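Kitden is looking for 20 housekeepers to help shape how we bring robots into guest bathrooms

A gripper arm will take over some of the restocking and tidying at our Soomro houses, and we want the people who do that work now to help decide how. You don't need any tech background - just 3 years on the job and strong opinions!

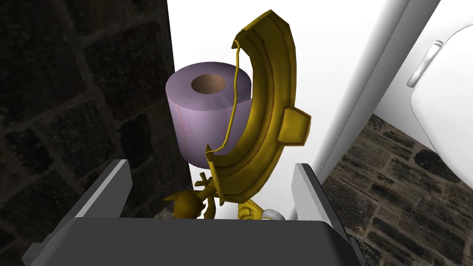
You'll review simulated rooms, tell us what the arm should leave alone, and help rewrite the shift plan so the time saved stays with your team. Sessions are paid, during work hours, and no one's hours get cut for joining.

Apply at the Zirnetti front desk by 23/11/2025.
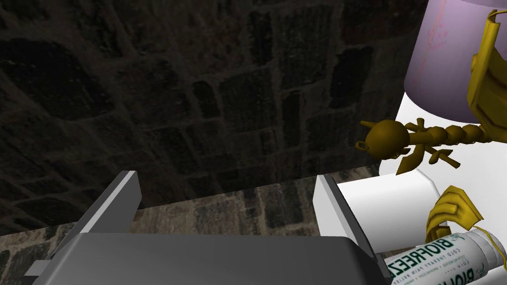 Simulated view: the gripper beside a Biofreeze tube and a golden hand.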